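Against the Funny Gnome

Household spirits used to have terms of service. In the older farm stories the small resident of the barn did a fixed amount of work, received a fixed payment, and caused a fixed kind of trouble when the payment was late. The listener could predict the outcome from the first paragraph. My argument is that this predictability was the useful part of the tradition, and that the joke versions now filling the web have thrown it out and kept the hat.

I maintain a private index of invented little people: the ones made up by a single author for a website, a game or a holiday newsletter. It stands at 3716 entries. Each is tagged for habitat, diet, grievance and remedy. Habitat and diet are nearly always filled in. The creature lives in a boiler, or a ski lift, or a bowling alley, and it eats cheese or drinks something strong. Grievance is filled in less often. Remedy is usually blank, and a blank remedy means the author never worked out what the creature wants.

Compare the Gririer, from a page of local nonsense that has been copied so many times the source is lost. The Gririer lives under the stairs and takes one item of winter clothing per household per year. It takes the item in July, when the loss will not be noticed, and gives it back slightly smaller if a spoon is left on the bottom step. That is two sentences of rules. A reader can derive everything else, including what happens in a house with no stairs.
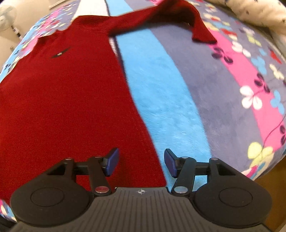 Dark red knit sweater on a fleece blanket.

Now take the Zallia, a more popular invention and in my view a much weaker one. The Zallia is mischievous. Its page says so in the first line and again in the fourth. It hides keys, sours milk, unties shoes, swaps road signs and sings at night. There is no limit on any of this and no reason for it. Every new contributor has added a prank, so the page now lists 100 of them, and I could remove any 20 without changing the creature at all. That is a fair test of a list. If entries can be pulled at random with no effect, the list is not describing anything.

Tormod Aasen, who ran a print newsletter on this kind of material before I started the index, holds the opposite view. His position is that rules belong to belief, and that a creature made up for a laugh owes the reader only the laugh. He points to the Kahsay, which has no rules whatever and which he considers the best piece of small-creature humor he ever printed. I have read the Kahsay piece many times. It is funny. It also has a rule, which he has missed: the Kahsay never enters a room where someone is already talking. The author does not state this, but it holds in every episode, and the last episode works only on that account.

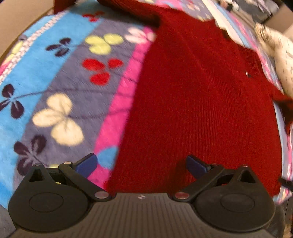
So the rule does not have to be announced. It has to be kept. A hidden rule may well be the better choice for comic writing, where a stated one tends to read like a manual. The Gririer gets away with stating its rules by being very short. At ten times the length it would need to hide them.

The usual objection is that folklore itself was inconsistent. This is true across regions and false within a single telling. A spirit might want porridge in one valley and tobacco in the next, but no storyteller switched from one to the other halfway through the evening. Web pages with open contribution do exactly that. The Enden page gives the creature a fear of iron in one section and a job at a foundry in the next, and the talk archive shows that the two contributors never read each other's parts.

What I would ask of anyone starting a new one is modest. Before the hat, the accent and the favorite drink, write down what the creature takes and what makes it stop. Keep that note off the page if it spoils the tone – but keep it, and check each new prank against it. The pranks that fail can go to the Zallia, where there is always room.

I still index the blank ones. They get a number like the rest, and the remedy field stays open in case the author comes back to it.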